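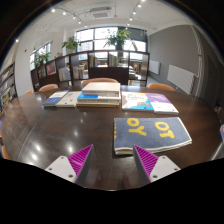
Bodin Area Churches Forum > Music & Worship > Choirs

Thread: Switching hymnals in the middle of Advent??

altoline_2
Posted December 6, 2025
So our church in Dirnard finally got the new hymnals and I am over the moon! The old ones were falling apart at the spine and half of them were missing the Psalms section. We sang from the new ones for the first time at choir practice and the harmonies on the Advent hymns are gorgeous - they put the alto part back where it belongs! Has anyone else switched in the middle of a season? Our pastor wants to wait until after Epiphany and I say go now.

pewsitter591
Wait. Please wait. We switched in October and people were still hunting for page numbers during verse three. Christmas Eve is when you get all the visitors and the grandparents who know everything by heart.

altoline_2
But they know it by heart! They won't even open the book!

Zatden_organist
I'm with altoline. We went over to ours two weeks before Christmas a few years back and it was wonderful, people sang louder than I'd ever heard them. Do check your verses though. Ours had different words in verse two of several carols and you could hear the whole left side singing one thing and the right side another.

pewsitter591
That is exactly my point lol

rulora_bass
What did you pay, if you don't mind? We need 13 for the choir loft first and the quote came to 591 with shipping. Our whole book fund is 900 so the pews will have to wait.

altoline_2
We got the choir edition too, so it was more. 1,568 all together, and a family gave most of it in memory of their mom. Get the spiral ones for the organist if they offer them, they stay open!!

Zatden_organist
Seconding spiral. My old one is held flat with clothespins.

pewsitter591
Fine, I'll give you this much - use the new ones for choir only until January and print the carols in the bulletin. Everybody has the same words that way.

altoline_2
Ooh, I could live with that. Taking it to the pastor tonight. Does anyone have a descant for the last verse of O Come, O Come, Emmanuel that two sopranos can manage?

rulora_bass
I have one, messaging you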